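The Second Interview

The letter from Kleinschmidt came at seven in the morning, while I was still in my socks, and I read it standing at the counter with the toast going cold. They wanted to see me again! I had been out of work since the mill office in Rastau closed, and I had sent out 34 applications since then, and this was the first time anyone had used the word "again."

I should explain about Kleinschmidt. They make labels. Jam labels, wine labels, the little curved ones that go around the necks of bottles and always peel at one end. When I was a kid I used to soak their labels off my grandmother's jars and paste them in a notebook, and I put that in my application, in the second paragraph, even though my sister told me to take it out. (She said it made me sound nine years old. I was nine years old, in the story.)

The first interview had been by telephone and lasted eleven minutes. The second was in person, in Rornov, two hours up the line, and they asked me to bring "something you have made." It didn't say what. It didn't say how big.

Well, I was thrilled. I got down every box I owned. I had a birdhouse with a crooked door, a set of minutes I had once typed up so nicely that the mill manager had kept a copy in his desk, and a lemon cake recipe that I have made maybe 60 times and could make again by that evening. I walked back and forth between these things. I called my sister and she said to bring the minutes, obviously, it was an office job. I called her again and she said the same thing, slower.

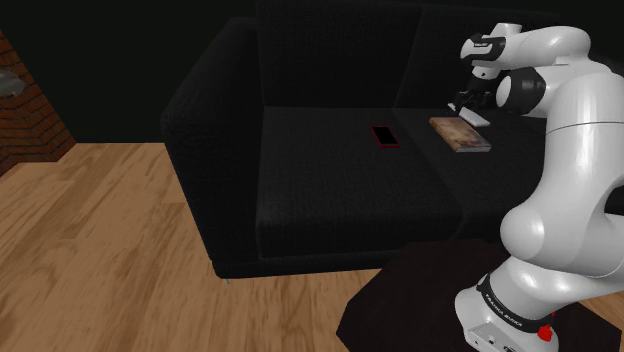 I brought the cake.

The train to Rornov is a wonderful train. It goes along the river most of the way, and past Jinelano it runs so close to the water that you feel like you're on a boat. It was November and the fields were all stubble and crows, and I sat with the cake tin on my knees and practiced my answers under my breath. Where do you see yourself in five years. Tell us about a time you disagreed with a supervisor. A woman across the aisle offered me a mint, and then, a station later, asked if I was going to a funeral.

"An interview," I said.

"Oh, that's much better," she said, and she moved over to my side and made me do the whole thing with her, start to finish. She was terrific at it. She asked me what my greatest weakness was and when I said I was a perfectionist she put her hand up like a crossing guard and said no, try again. So I told her that I talk too much when I like a thing. She thought about it and said I could keep that one.

The Kleinschmidt building was smaller than I'd pictured, brick, with a bell you had to pull. Inside, it smelled of ink and glue, and I swear my knees went. There were drawers up to the ceiling, and on the front of every drawer was one label, the label of whatever was inside. Plum. Quince. Plum again, with a different plum. I stopped in the hallway and forgot I was supposed to be following someone.

There were three of them at the table. They asked about filing and about the telephone, and if I minded the noise of the presses, and I said I would pay to hear it, and the oldest one wrote that down. Then she asked what I'd brought.

I opened the tin. The cake had slid on the curve outside Jinelano and was leaning hard to one side, with a dent where the lid had caught it. I had tied a tag on the handle the night before, plain white card, and lettered it with my good pen. Lemon, it said, with a small lemon under it, and a leaf, and a border of tiny dots I'd stayed up past midnight to finish.

The oldest one didn't look at the cake at all. She untied the tag and held it up to the window.

"Who drew this?" she said.

"I did," I said. "The leaf's a bit big."

"The leaf is a bit big," she said, and passed it to the man on her left, who got out a magnifying glass, and all three of them bent over it with their heads nearly touching. I stood there holding a knife. After a while I started cutting slices.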